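Rarker Collection Floor — Station Safety and Quality Checklist
Station: Round table, two-handed tabletop cleaning
Checked by: Suleiman Ekpo
Comments reviewed by: Alfie Clegg
Date: 23rd February
Status: Open for collection, two items to follow up

Before power-up

1. Floor clear of bags and boxes for one arm's length around the table. OK
2. Table does not rock when leaned on. OK
3. Gripper batteries seated and latched. OK
4. Cables kept out of the closing path of the fingers. FOLLOW UP
Comment: Slack on the left unit is more than I like. It did not catch during the check, but an operator who turns the wrist inward could bring the loop near the dustpan handle. Add a second clip.
5. Finger screws tight, no sharp edges on finger tips. OK
Comment: Two screws on the spare pair were loose. Tightened and put back in the Tirnier case.
6. Markers on fingers flat, clean and fully stuck down. OK

Props

7. Dustpan and brush free of cracks. OK
8. Paper balls replaced if torn or flattened. OK
9. Cups are paper only. No glass or ceramic at this station. OK
10. Props match the task card for the session. OK
Comment: The Aubert card still lists a sponge. Cross it out until the new card is printed.

The sweeping task is recorded with one gripper on the dustpan and the other on the brush. Operators should take hold of the brush by the end of its handle and keep their own fingers behind the trigger guard at all times.

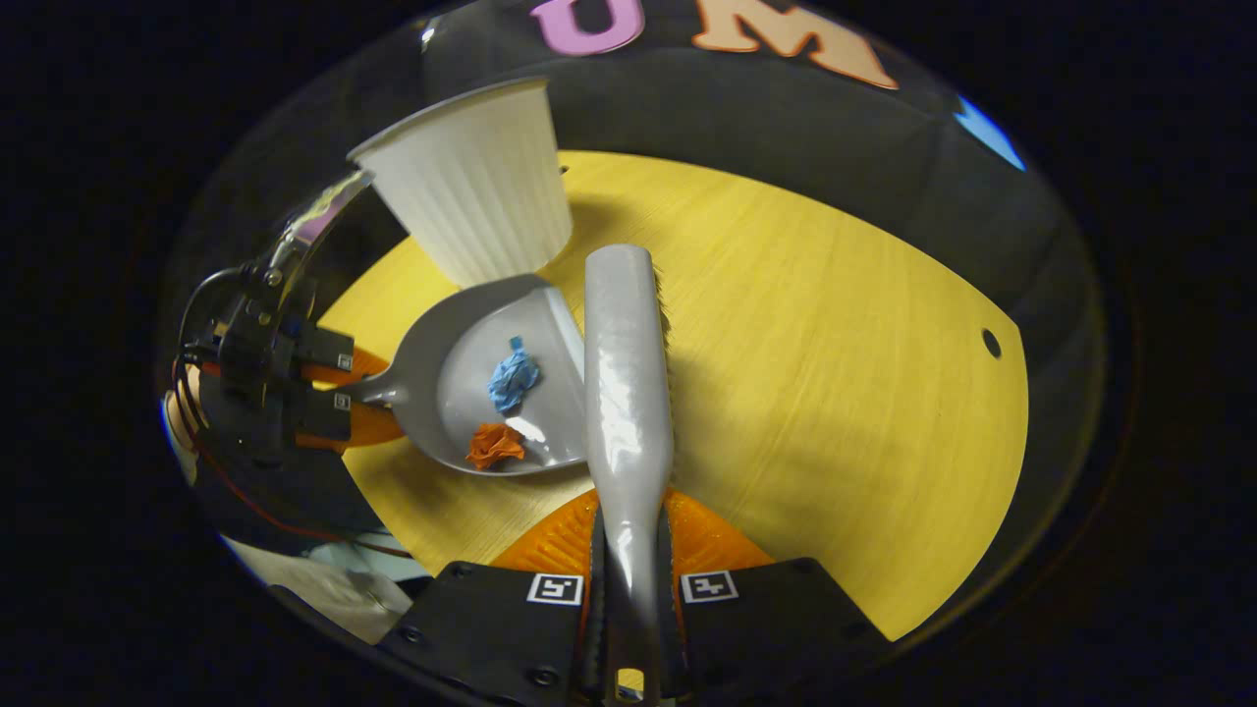 Photo: Rarker Collection Floor / S. Ekpo

With both paper balls in the tray, the cup on the table is the piece left to deal with. Operators may approach it from any side. Please don't coach them toward one path — the model needs the variety, and we already have plenty of sweeps that all look the same.

Recording

11. Both gripper views checked on the monitor before the first take. OK
12. Lenses wiped with the dry cloth, no spray. OK
13. Marker tracking holds through a full slow wrist turn. OK
14. Starting positions changed between takes. FOLLOW UP
Comment: I went through 48 takes from the last batch, and in 13 of them the cup started in almost the same spot. They are usable but should be tagged. Use the position sheet from now on.
15. Failed takes kept and labeled, not deleted. OK
Comment: A dropped brush is still a useful take if the label says so. Stop the recording before picking it up by hand.
16. Folder name matches the task card. OK

Operator

17. Sleeves pushed up or buttoned, no hanging lanyards. OK
18. Rest break taken on schedule. OK
Comment: One operator asked for the table to be raised a little. Tried it, and the wrist angle is better. Leave it at the new height and mark the legs with tape.
19. Operator knows the stop word and where the main switch is. OK

Batch count

Takes saved for this task: 623
Target for the next batch: 300

Reviewer comments (A. Clegg)

Item 4: Agreed. Use the soft clips from the Skellau kit, the hard ones pinch the cable. Don't run the left unit after today until this is done.

Item 14: Tag the 13 and leave them in. I would also like the dustpan turned now and then, as most operators set it down the same way every time.

Item 18: Fine with me, but recheck item 2 at the new height and initial it.

Suleiman to close items 4 and 14 before the next batch starts. Keep the signed copy in the folder at the station.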